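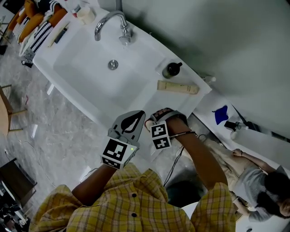 1/ Moving to a hard water town: a thread

ok so we moved to Herkcombe in March and I have Opinions about the water. posting this for whoever is moving here next bc the town website tells you zilch

2/ first clue was the kettle. white crust after 6 days. I thought the kettle was defective and returned it. the guy at Bitar Hardware just looked at me and said "you're new"

3/ things that got worse: my hair, black towels, the coffee maker, every glass we own. shower head down to maybe half its holes. soap won't lather so you use more, then you get scum, then you scrub the scum

4/ vinegar. plain white, cheapest jug. sandwich bag over the shower head w a rubber band, leave overnight. faucets: soak a rag, wrap it, go watch something. DO NOT do this on marble or other natural stone, it etches. ask me how I know (bathroom windowsill, RIP)

5/ also never ever mix vinegar with bleach. sorry if obvious. it makes toxic gas, not a cute cleaning hack

6/ white sinks: the ring isn't always dirt, mine was mostly scale. a damp sponge and baking soda gets the top layer. then wipe it dry at night, takes ten seconds and does more than any spray I bought

7/ Lejla Grgić two doors down has lived here 14 years and her taps look brand new. her whole secret is a dry cloth hanging by the sink. thats it. I was kind of mad

8/ softener question, since 2 people already DMed: we got a quote, swallowed hard, it was over $1,000 installed. renting so no. landlord says "will look into it" lol

9/ laundry: less detergent than you think, plus a rinse w/ no fabric softener. towels came back from teh dead, mostly

10/ still havent solved: the dishwasher. rinse aid helps a little, glasses still cloudy. if anyone in Herkcombe has clear glasses pls tell me your settings

11/ adding from replies: Iveta Oravec says citric acid powder works faster than vinegar in kettles and doesn't stink. ordering some tonight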